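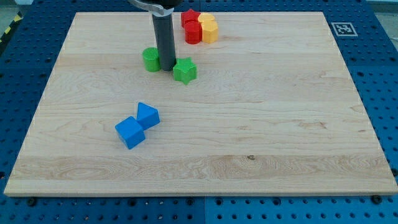 Run 166

The rule sheet for the Forkau block trial ran to 30 pages, and the paragraph that mattered was on page 7. It read: "A run is complete when the machine has sorted the blocks and withdrawn." It did not say what they were to be sorted by.

The team from Retside had read the paragraph in the fall and decided it meant color. Color was the easy reading. The camera gave it for free, the lights in the shop were even, and a red block looked red from any side. By spring the arm could bring like to like on the maple board in a time the team was not ashamed of, using one finger and no grip at all. It pushed. The finger came down beside a block, moved along a line, came up, and went to the next one. Where two blocks met, the program called it a group and stopped caring.

The student who had written the pushing code was in her last year. She kept the run log in a paper notebook because the shop computer had once lost a month of files. Each entry had a run number, the starting layout, the end layout, and a remark. The remarks were short. "Tip slipped off prism." "Cube turned, fine." "Star caught, see below." Below there was usually nothing.

Stars were the trouble. A cylinder pushed off center rolls around the fingertip and leaves at an angle, and the angle can be worked out. A cube turns until a face is flat against the push, or turns away from it. A star does one of several things depending on where the tip lands. If the tip lands in the notch between two points, the star goes where it is sent. If it lands on a point, the star spins and stays about where it was. She had written a routine that looked for the notch. It worked when the camera saw the points clearly, and the camera saw them clearly when nothing stood in the way, and the finger stood in the way.

The message from the organizers came on 2023-04-18, after school. It was addressed to all entered teams and was four lines long. In answer to a question from a team at Zurnell, it said, the word "sorted" was to be read as sorted by shape or by color, at the choice of the judge, announced at the table before each run.

She read it aloud. The other student in the shop, a second-year who looked after the table and the wiring, asked whether the program had a setting for that.

"No," she said.

"Could it have one?"

"It has a line that says color. I can make it a line that says something else. Then it has to know a star from a cylinder before it decides anything, and at present it finds that out by touching them."

The second-year thought about this and went back to checking the bolts in the pegboard. The board had to sit square between them. If it shifted, every position the camera reported was wrong by the same amount, and the finger would push air next to the block with complete confidence. This had happened in the winter and used up a whole evening.

The coach came in at five. He had taught the machine class for a long time and spoke of the arm as he would of a lathe. He read the message on the screen, read it again, and asked what the run number was.

"The next is 166."

"Run it as it is," he said. "By color. Then stop it when I tell you."

She set out the blocks from the layout in the notebook and pressed start. The arm swung over. Blue went first because blue was nearest: the cube, then the prism, touching at the cube's corner. Red and yellow were at the far side and took longer. The program drove the red star back, lost it, found it, brought the red cylinder up in front of it, and on the way a yellow block came along as well. The program did not mind. Yellow had only the one piece on the board, and a group of one was a group wherever it stood.

The green cylinder was next. The finger came down between it and the green star and reached the bottom of its travel.

"Now," the coach said.

She pressed the stop. The arm held where it was.

"Tell me what it knows," he said.

She turned the screen so that he could see it. The program had a list. Each entry was a color, a position and a size in square millimeters. The green star had an area of 325. The cylinder beside it had none, because the finger covered part of it and the routine threw away anything it could not see whole.

"So it thinks there is one green block."

"For this frame. It remembers the other one from before it came down."

"And if you asked it for shape?"

"It would have the area and the outline. The outline is there already. I use it to find the notch on the stars." She stopped, and then went on more slowly. "I use it after I have decided where to push. I could use it before."

"From above, with the arm clear."

"With the arm clear. One look at the start, name everything, and carry the names through. Then I don't care what the finger covers."

"What happens when a name is wrong?"

"Then it is wrong all the way through. At the moment it can be wrong once per push."

The coach said that this was a trade, and that she should write it in the notebook in those words. She did. The second-year asked, from under the table, whether the yellow one would give trouble, as it was round at the top and had sides at the bottom. She wrote that down too, with a question mark.

They argued for a while over the far edge. The judge at Forkau could ask for shape with the stars at opposite ends of the board, and then one star would have to travel the whole way, catching on things. The second-year proposed moving the cylinders out of the road first. The coach pointed out that this cost time and that time was half the score. The student said that a star that spun in place cost more. She had the numbers for it in the notebook, eleven pages back, and for once the remark had something written below it.

The old code had been named Amoah, after a file the class had inherited and nobody had wanted to rename. She made a copy and called it Amoah-S. In the copy she moved the outline routine up above the planner, took out the line that said color, and put in a line that read the choice from a switch. There was no switch yet. The second-year found one in the parts drawer, a two-position toggle, and began stripping wire for it.

At half past six the coach looked at the clock and said the building closed at seven. The student said she knew. She was fitting a circle to the outlines saved from the start of the run. It fitted the cylinder, did not fit the stars, and came close enough on the yellow block that the program printed the word CYLINDER next to it. She changed a limit and ran it again. It printed CYLINDER. She changed the limit the other way and it printed nothing for the yellow block and nothing for the green cylinder either.

"Count corners," the second-year said.

"The top of it is round."

"Then look lower down."

She looked at the saved picture for some time. Then she opened the notebook and filled in the entry. Run number, starting layout. Under end layout she wrote "stopped by hand, blue done, green not done." Under remark she wrote "Names first – then push. Yellow reads as cylinder, see below," and under that she drew the block from the side, with the flat faces shaded, and a line through it at the height where the faces began.

The second-year held up the toggle, wired, and asked which way should be color.

"Up," she said, and labeled it with tape.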